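Skotness Hand Gripper – Two Finger, Marker Cube Version
Home > Data Collection > Hand Held > Grippers

In stock. Usually leaves Ukovdale within 15 working days.
Page last updated 4/29/20

Hand-held gripper for recording demonstrations without a robot in the room. You hold it, you do the job, the recording goes off to training. Same finger shape as our arm-mounted unit so what your people do by hand carries over to the arm.

What's in the case
Gripper, white plastic body
Two curved fingers with black rubber pads, fitted
Marker cube for each finger, fitted
Spare pads, one pair
Hex key
Printed quick start sheet (the long manual is a download, see Support tab)

Sizes and so on
Max opening: 88 mm
Pad life: 1000 grasps on cardboard and plastic, less on anything gritty
Finger change: hex key, no glue
Cleaning: damp cloth. No solvents on the cubes, the print comes off.

Camera not included. Head camera sold seperately, see the Ellis head strap. Any camera will do if you can calibrate it, but we only give support for the Ellis.

Who buys it
University labs mostly, a few warehouses. Works for pick and place, sorting, tidying, putting things in boxes and taking them out again. Not for wet work. Not for anything hot. Not for lifting heavy stuff – the fingers flex and then your opening readings are off.

Getting good recordings
Keep both cubes where the head camera can see them. Most bad takes are a sleeve or a thumb over a marker, so roll your sleeves up. Look at the thing you are picking up, then move. Open the fingers before you get there, not on the way down. Pause at the start and end of each take so the trimming tool has somthing to cut on.

Shiny floors are OK in our experience, but turn off any spotlight that puts a glare on the cube faces. Clutter in the background is fine and we'd say leave it in. A model trained on a bare table gets lost in a normal room.

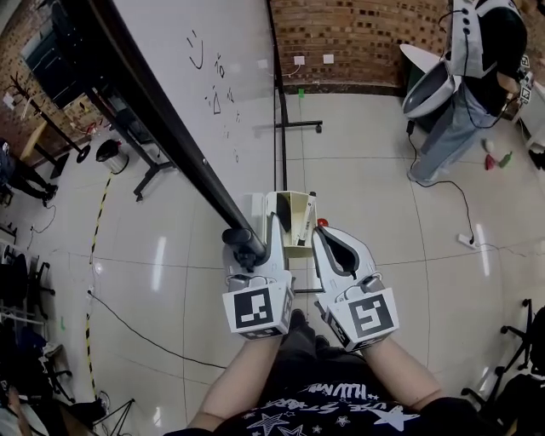 Vary the start position. Same object in the same spot 77 times is not much use to anyone, move it, turn it, swap the box. If two people are recording in one room give them different marker sets (A and B, pick when ordering) or the tracker gets them muddled. Sets C and D are coming, was meant to be January, still waiting on the printer.

Software
Flevwood recorder, free with the gripper. Saves video, finger opening and hand path per take. Linux only for now. Windows users please email first.

Returns
Unused, in the case, within 15 days. Pads can't come back once fitted.

Questions on fit or marker sets to Cadi Owen. Bulk orders and school prices, Emlyn Gape. Use the form at the foot of the page and put the product name in the subject line pls, it gets there quicker.

Also see: spare pads (pair), marker cubes set A, marker cubes set B, Ellis head strap, carry case foam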